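Bench news: looking after Erance

July 2022

So the sorting cell has had its fingers off, and I've got a sore thumb and a clean tabletop to prove it! A few of you stopped me in the corridor at Tanner to ask why Erance was parked with its grippers hanging open for most of a morning, so let me fill you in.

For anybody new at Vinby: Erance is the two-arm cell that practices putting drinks containers into bins. Small scale, paper cups for bins, ordinary bottles and cans for the work. Both arms share one tabletop and both have two-finger grippers, and those fingers are the part that needs the most care. They're long and tapered, the tips do nearly all the touching, and whatever's on the outside of a bottle ends up on them sooner or later. Label glue is the worst of it. You don't see it, you just start noticing that a bottle hangs on a bit after the gripper opens, and then the placement log goes wobbly.

The rule I've been working to is a full finger service every 600 hours and a wipe-down whenever I remember (I'm trying to get better at the second one). At the service I take the fingers off each arm, brush out the little pockets along the inner side with an old toothbrush, wipe them with a damp cloth, let them dry properly and put them back on. The screws get snugged up by hand first and then a quarter turn more. I used to do them up hard, left then right, and ended up with tips that didn't meet. Now I go back and forth between the screws and it behaves.

After that comes the slow bit, lining the tips up again. I bring both grippers down low near a bottle, jog one in toward the label, and watch through the wrist view of the other one to see where the tip is really going compared with where the software says it's going. Tedious, but I've grown fond of it. Coffee helps.
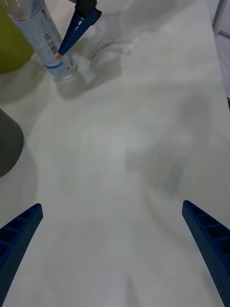
Do you have to recalibrate the whole cell every time the fingers come off?

Only the tool tip needs doing if the arms themselves haven't been moved. The bases stay bolted down and the table stays put, so all that changes is where the finger ends sit relative to the wrist. I touch each tip to a known point on the table, save the new offset, and run a few slow picks. If somebody has leaned on the table or shifted an arm, then you're in for the long version and I'd clear your afternoon.

The tip check takes 20 minutes when it goes well. This time it didn't! I'd typed in the old reach for one arm, when the value I'd measured was 117 millimeters, and the gripper kept stopping shy of the bottle as if it had gone off the idea. I checked the cable, I checked the air in the room practically, and then I checked my own notebook and there it was in pencil. So the offset is now written on a strip of tape inside the cabinet door, where I can't miss it, and please leave the tape alone.

Then it was on to practice picks. I start with a bottle because the neck is a nice thing to hold, then move on to cans, which like to roll. The cups get swapped out once the rims go soft, and they go back on the same spots every time. A cup a finger's width off doesn't sound like much until an arm lowers a bottle onto the rim and the whole thing goes for a walk across the table. Cables get a look too: I run my hand along each one with the power off, feeling for stiff spots, and I make sure none of them has crept anywhere near an elbow joint.
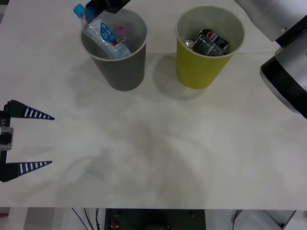 Tamara Bălan wrote in from Brasov after the May issue to say that their cell gets its fingers wiped at the end of every shift, bottle or no bottle, and that they'd stopped seeing sticky releases within a couple of weeks. She also thinks 600 hours is far too long between services and would like me to try 200. Fair enough, Tamara. I grumbled for a day and then changed the reminder.

So that's the plan from now on, a service at 200 hours and a wipe whenever the cell is shut down. The cloths are in the drawer under the monitor. Use the damp ones on the fingers and keep the solvent well away, it's for the tabletop only. If you take a finger off for any reason, put a note on the cabinet and don't run anything at full speed until the tips have been checked.

I could also use more clean bottles with the caps still on. Leave them in the box by my desk, rinsed please!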